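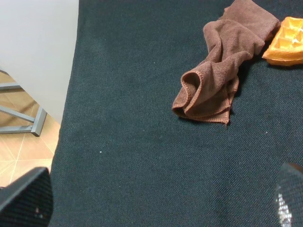 Do you have to fold a towel before you can call a table tidy?

A table is tidy enough when you can find what you need on it and you know where everything goes afterward. Folding is a storage job, and a towel that's still in use can stay however it landed.

In Defense of the Crumpled Towel

Filed under: Home, Opinions, Laundry (sorry)

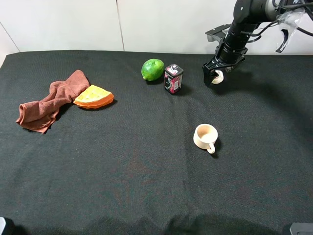 By Ailsa Haldane
The Pranbridge Kitchen Table, April

I have been thinking about towels again. My sister says I need a hobby, and I told her I have one, it's this.

What set me off was a brown towel in a heap on a dark tablecloth, with a piece of orange play food nestled up against it and a lime and a little black tin standing over toward the wall. I looked at all that and my hand went straight out to fold the towel! It didn't bother me one bit that there was a lime keeping company with a tin. I had no opinion on the play food. It was the towel I wanted to fix, and I've been trying to work out why ever since.

I grew up in a folding house. My mother folded in thirds, lengthwise first, and the fold had to face out in the closet so you saw a smooth edge and none of the hems. If you dried your hands and dropped the towel on the counter she would pick it up behind you, fold it, and set it down in the same place. Same counter, same towel, and thirty seconds later somebody needed it again and shook it out. I must have watched her do that every day of my childhood, and I never once saw the towel stay folded through a whole meal.

So my position, and I'll take your letters, is that we fold too early. A towel on a table with stuff going on around it is a working towel. It gets grabbed, it gets used to blot something, it gets shoved over to make room for a bowl. Folding it in the middle of all that is like making the bed while a person is still sitting on it. And a folded damp towel dries slower than one with some air in it, which anybody who's opened a gym bag on Monday can tell you about.

My friend Baoshan Yan disagrees with me completely (he usually does, and he makes better dumplings than I do, so I let him). He says the crumpled towel is where it starts. You leave one thing in a heap and an hour later you've got mail on the table, and somebody's socks, and the good scissors are under there somewhere and you're buying new scissors. He'd fold it, square it up to the corner of the table, and then put the food things in a row. He told me this in my own kitchen while folding my towel.

I'll give him the scissors. I have bought scissors I already owned. But I don't think the towel did it. What did it was having no place for scissors, and a towel folded as sharp as an envelope wouldn't have changed that. I went through one of those big home-reset books last winter, 293 pages, and I'd say half of it was folding. Lovely diagrams. Meanwhile my junk drawer wouldn't shut, and there wasn't a word in there on what to do with a single birthday candle.

Now, play food. If you have a small person in your life you know it spreads. You find it in shoes. I've come around to thinking it does fine on the big table as long as there's a cloth down, and I feel strongly that the cloth should be a dark one. Bright plastic on a dark cloth, you can spot it from the doorway. Put the same pieces on my old flowered tablecloth and they vanished into the print, and then at supper there'd be a crunch under somebody's elbow. The cost of a dark cloth is lint. Every white speck in the house will find it and sit there looking at you. I shake mine off the back step and call it done, and if a few specks are left they're left.

People get very worked up over mixing the real and the pretend, too, and I don't see the harm. Groceries and toys can share a table for an afternoon. Kids sort things beautifully if you leave them a mixed bunch to sort: round with round, everything green, all the ones you could have for breakfast. Last Friday my granddaughter put a real potato to bed in a dishtowel and sang to it. If I'd folded that towel, where would the potato have slept?

I should say I'm not against folding as such. The closet is another matter, and I'm my mother's daughter there, thirds, smooth edge out, don't touch it. I have 42 towels, which I know only because Baoshan counted them at me to win an argument. Stuffed in loose they'd never fit, so they get folded once, when they're clean and dry and going away, and I even like doing it. Radio on, warm basket, nobody asking me anything. That's a good twenty minutes! It's the second folding, and the ninth, out on the table in the middle of the day, that I've given up.

And I will say a word for brown while I'm here. White towels in a kitchen are a lot of work for a look. I had a set from Rellell, very nice, very thick, and I spent a year treating them like wedding clothes. Tea got on them anyway. A brown towel takes the tea and the gravy and whatever that was on the stove handle, and it goes through the wash with the jeans. It's also a handsome color bunched up, all those soft shadows in the creases, and folded flat it looks like a piece of cardboard. Baoshan says that's a matter of taste. Well, so are dumplings.

What I do these days goes like this. While the table's in use I leave the towel wherever it lands. When we're done the food goes to the kitchen, the play food goes in the bin with the lid, and anything in a can or a tin goes back on its shelf, and the towel comes up last so I've got it in my hand to wipe with. Then over the oven rail, spread out, no fold. The whole business is shorter than it used to be, mostly from not handling the same towel over and over all afternoon.

My sister read this far over my shoulder and wants it known that she folds hers in quarters. She's coming for lunch again next week and I've hidden the brown ones.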